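Can a machine fold and put away laundry yet? (home use, not a factory) 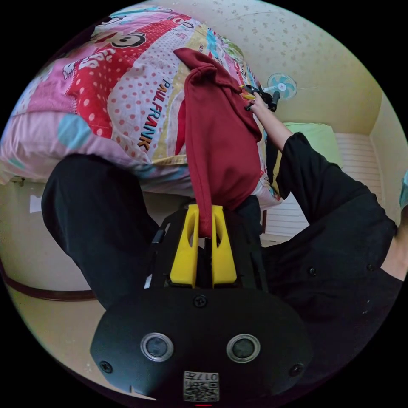 I run the linen side of a small respite house in Harklow. We have 13 beds, and most of my afternoon goes on washing, folding and making up rooms. My brother-in-law keeps telling me there will be a machine to do all of it within a year or two and that I should stop paying for casual hours and save up. I'm not against the idea. What I can't work out is whether any of them can cope with ordinary household stuff. Sheets are one thing, but I also get a dark red cloth held by a pair of grippers over a patchwork comforter, with dots and a monkey face and PAUL FRANK printed down it, and I'd want to know a machine could tell the one from the other before it started folding. Our bedrooms are not big either, and there is normally a pillow or two in the way.

I've seen a folding cabinet advertised for $3134 plus freight. You clip each item on by hand. Is that worth it, or should I wait? Has anyone here used one for real work?

Posted by Milagros Condori, Harklow, June

3 answers

Answer 1 (marked as helpful)

I did the laundry at a motel in Bivolness for six years and we trialled two folding machines in that time, so take this as one person's experience.

The big flatwork folders are good. They have been around for decades and if you put through 800 flat sheets a day you would be silly not to have one. They need three-phase power and a room of their own, and they only do flat things that are fed in square. With 13 beds you are nowhere near that.

The cabinet type you are looking at does shirts and towels within a certain size. Ours would not take anything bigger than a bath towel, and it jammed on thick seams. Clipping the items on took me nearly as long as folding them. We sent it back.

The arms that pick cloth out of a pile are the part that is still being worked on. Cloth is hard for a machine. A mug is the same shape every time you pick it up, but a cloth is a different shape every time, and the corner you need is often underneath. A person feels for the corner without looking. The machines I've watched mostly have to lift the thing, look at it, let go and try again. They get there with a tea towel. I have not seen one do a comforter on a bed, where you need to walk from one side to the other and pull it straight.

If it were me I would keep the casual hours and spend some of the money on a better dryer. Half of our folding time was sorting out tangled sheets – a bigger drum fixed most of that.

Things to ask the seller before you pay:
What is the largest item it takes, in centimetres?
How many items per hour with one person loading?
Who services it, and how far away are they?
Can you bring a basket of your own washing to the demonstration?

The last one matters most. Ours looked fine with the seller's towels.

Answer 2

just wait. my cousin has a robot vac and it can't get over the edge of the rug

Answer 3

I agree with most of the first answer but would add that making the bed and putting things away is a bigger job than folding, and I don't know of anything on sale that does either. Carrying a pile down a hall, opening a cupboard and finding the right shelf is three separate problems for a machine.

There's a linen service out of Plinari that picks up and returns folded. We paid $112 a week for a place slightly smaller than yours. Residents' own things still have to be done in house or they go missing, so it won't cover the comforters, but it took the sheets off my hands.

Comment from Milagros Condori: Thanks, both. I've asked them about the largest item and they said they would get back to me. Will ring Plinari about the sheets. Do they charge extra for fitted ones?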